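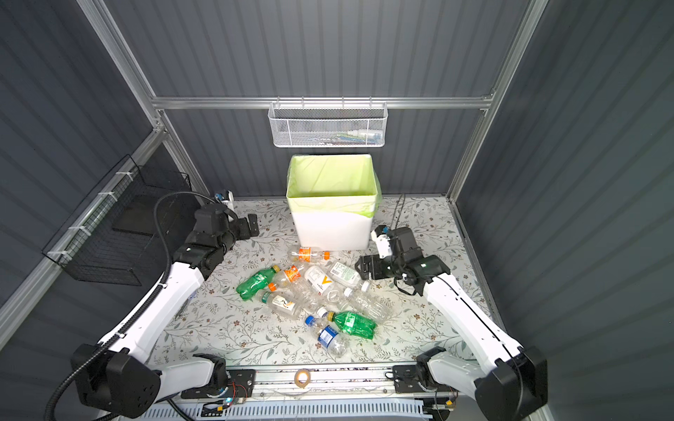

Empty bottles are the only thing my household produces in real volume. We used to make bread, and one summer a shelf. The pre-bin stage of the plastic bottle gets far less attention than the beach stage or the park bench stage. The specimens in this one have made it to within inches of a white trash can with a light green bag folded over the rim, and not a single one is in it. Anyone who has shared a kitchen will know the distance.

**Bottles, Approaching Bin.** The vines and little flowers on the mat do a lot for the mood. I've been to picnics with less effort put in.

**Detail: the green one.** A green soda bottle with a yellow cap, off to the left, and one of two in the pile dressed for an occasion. Fulgencio Becerra, who looks at these pages before I post them and regrets offering, wants it for the cover of the calendar. There is no calendar.

**Detail: the orange V.** Big letter, white label, middle of the pile. I like a label that can be read from across a room by a person without glasses, namely me.

**Detail: the one with no label.** Clear, anonymous, near the center. Estrella Solís peels hers off while she's on the phone, so I have a soft spot for a bare bottle. A long call with her sister can clear the whole counter.

**Detail: the bag.** Look at the way it hangs down over the right side. I have never in my life put a bag in a bin so that it draped evenly, and I'm glad to see the problem is widespread. At home we use Hullex bags, 60 to a roll, and they slide in on the first yogurt cup.

**Detail: baskets.** White mesh one hung on the rail at the back, black grid one on the left wall. The black one is empty. I give it a week. Any basket hung within reach of my family fills up with batteries and one glove.

### Notes for the regulars

Caps on or caps off: I've had 9 messages about this and they do not agree. In Cuevas the collection people want caps on, and they want the bottles squashed first. My cousin in the next valley has to take them off. Check your own town before you write to me again.

The Kavska crusher I mentioned last time (wall-mounted, long handle, very satisfying) is still on the wall and still satisfying. It handles anything up to 2 liters and also, once, my sleeve.

Lada, our dog, has been banned from the recycling corner. She prefers them with the cap on, for the noise.

Next page: jars. Bring your own lids.

*Posted 4 August 2025*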